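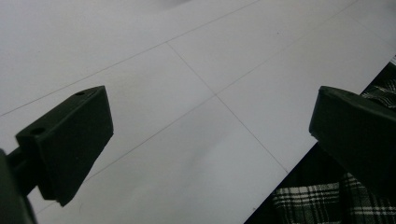
Darlene Arsenault
My hair is past my shoulders and gets full of static and knots once the heat is on in the house. I wash it every 2 days with regular drugstore shampoo and use conditioner only on the ends. By lunch it is tangled at the back of my neck again. Is it the shampoo, the dry air or my scarf? I don't want to cut it before August.

Posted Apr 20, 2020 in Hair and Skin
702 views

Joelle Zein
Probably all of it. Wash less often if your scalp can take it. I went down to twice a week and the knots at the neck mostly quit. Start brushing at the ends and work up a few inches at a time. If you start at the roots you push every small tangle into one big one. A silk or satin scarf also rubs a lot less than wool.

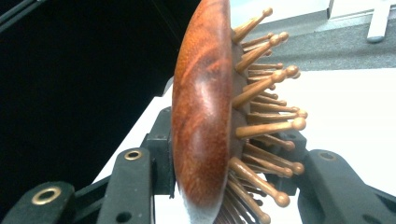

Page 1 of 2

Kokasora
get a humidifier

Uvenier
The humidifier is a fair point, but it did little for me until I changed how I dry my hair.

Squeeze the water out with an old T-shirt. Don't rub with a towel. Put a little conditioner on while it is still damp, and leave it in.

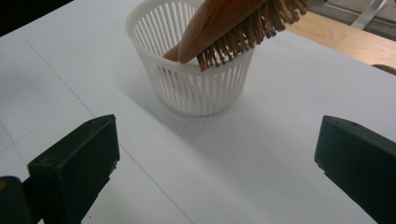

Overnight

A loose braid is enough. Tie it with a soft band, not a thin elastic, and take it out before you get dressed. Mine goes in at 9 and stays put.

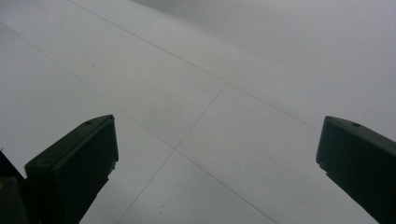

Some shedding is normal when you undo a braid, and it looks like more if you haven't brushed since the day before. Don't judge it by what sticks to a dark sweater. I comb mine out over something pale like that, with the seams and all, and the loose hairs are easy to see. If you find short broken pieces, the band is too tight.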